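**Sim success rate falls apart when I swap textures, is my eval wrong or my policy?**

posted by kutard_fan

Hi all, I've been trying to repeat the randomized-background result from the Ukero write-up and I'm stuck. Setup is a wrist camera policy in simulation, trained on 1000 scripted demos, and then I run it in rooms and on objects it never saw. With the plain training props it does great. With the odd props I get 779 successes over my whole eval run, and I can't tell if that's good because the write-up only gives percentages (argh).

Mine is the gold scepter thing with the blue top, which I picked because it's tall and skinny and nothing like the training blocks.
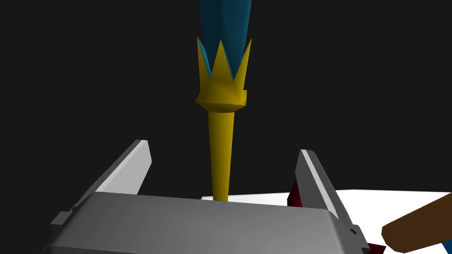

I'm running 4 seeds and the spread between them is huge, like one seed is fine and another just hovers. Same checkpoint! Do I average them, or report the worst? And should the room textures change during an episode or only at reset?

---

**Solène Texier**

Only at reset. If you change the walls mid-episode you're testing something else, and you can't compare with Ukero at all.

On the seeds, please report all of them. I did this on the Junen tasks in August and an average hid the fact that one seed was doing nearly all the failing. Also, 779 means nothing without the number of tries, so put that in your post!

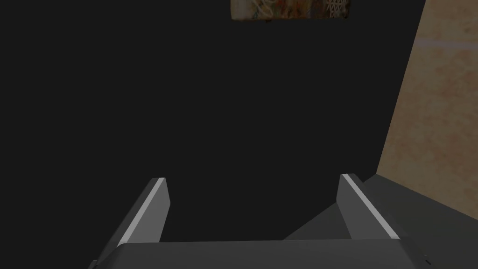 For the hovering, I'd split your failures by what the wrist view contains right before the policy stalls. My bet is you have a pile of them with almost no depth cues. Look at your second render, where the fingers are open on a nearly black surface and the only busy bit is that patterned panel way up at the top. A policy that learned to lean on background texture has very little to go on in a view like that. Pull 25 stalled episodes and sort them by hand, it takes an evening and it's worth it. Then rerun those exact starts with only the dark surface recolored and everything else fixed, so you know which thing you're measuring.

---

**llewellyn_b**

just add more demos. worked for me, went up about double and the hovering mostly stopped. didn't try the seed thing

---

**kutard_fan**

Thanks Solène, I'll do the sorting Tuesday night and edit the number of tries into the post. Llewellyn, did you add demos with new textures or more of the same ones?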